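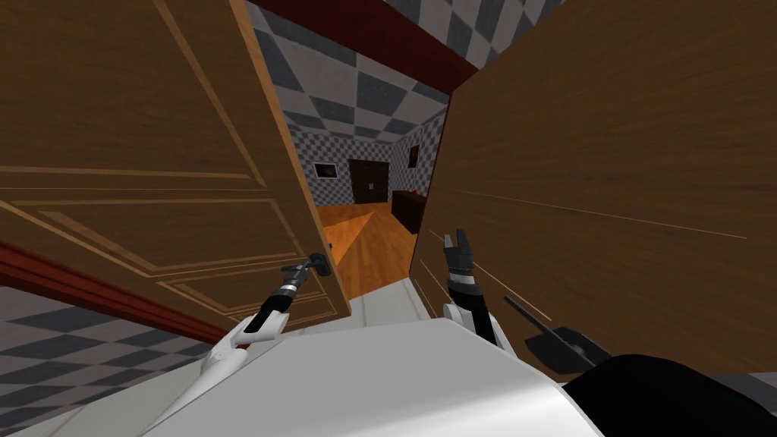 Marjatta Halonen asked that this section state plainly when an operator should throw an attempt away, as new operators at the Brellberg site were keeping everything they recorded. The steps below have been revised to answer that request.

Section 4. Recording Door Tasks in the Simulator

4.1 Before you begin

Door tasks are recorded in the Usero simulator with the two-armed robot model. The left gripper works the lever handle in the standard task. The right arm remains raised and clear of the door until the operator needs it.

Each operator must complete the practice set in Section 3 before recording. Practice attempts are stored separately and are not used for training.

4.2 Starting a session

1. Sign in to the Grilow console with your operator name. Shared names are not permitted.

2. Open the task list and select "Door, lever handle."

3. Confirm that both arms respond to the hand controllers. Move each arm a short distance and open and close each gripper once.

4. Select the robot's own view. The view may be tilted when the session opens - leave it as it is. Training uses the same view, and changing it makes the recording unusable.

5. Load a room. Wall and floor patterns, door finishes and furniture vary from room to room.

4.3 Recording an attempt

1. Press Record and wait for the tone.

2. Bring the left gripper to the lever at a steady pace. Avoid stopping in mid-reach.

3. Close the gripper on the lever and press down until the latch releases.

4. Move the door until the opening is wide enough for the robot's body, then let go of the lever.

5. Press Stop. The console displays the attempt with three choices: Keep, Discard and Flag.

CAUTION: Do not press Stop while the gripper is closed on the lever. The attempt will be saved with an incomplete ending and will pass the automatic check.

Note: An attempt may contain at most 2000 time steps. Recording ends without a tone when this limit is reached, and the attempt is marked Discard.

4.4 Keep, Discard or Flag

Keep an attempt if the door was opened in one continuous effort. A small correction at the handle is acceptable, and such corrections are useful to the learning system.

Discard an attempt if an arm passed through a solid surface, if the robot's body struck the door, or if you needed more than 2 tries to take hold of the lever.

Flag an attempt if you are unsure. Flagged attempts are reviewed by Hok-lam Hsiao, whose decision is entered in the session log. Do not record the same room again until the review is complete.

4.5 Ending a session

1. Enter the number of kept attempts in the session log.

2. Select Upload and remain signed in until the Cheung server confirms receipt.

3. Return both arms to the rest position and sign out.

A batch is closed at 1000 kept attempts. Operators will then be assigned a new room list - the former list must not be reopened, even to replace a discarded attempt.

For faults in the hand controllers, see Section 6.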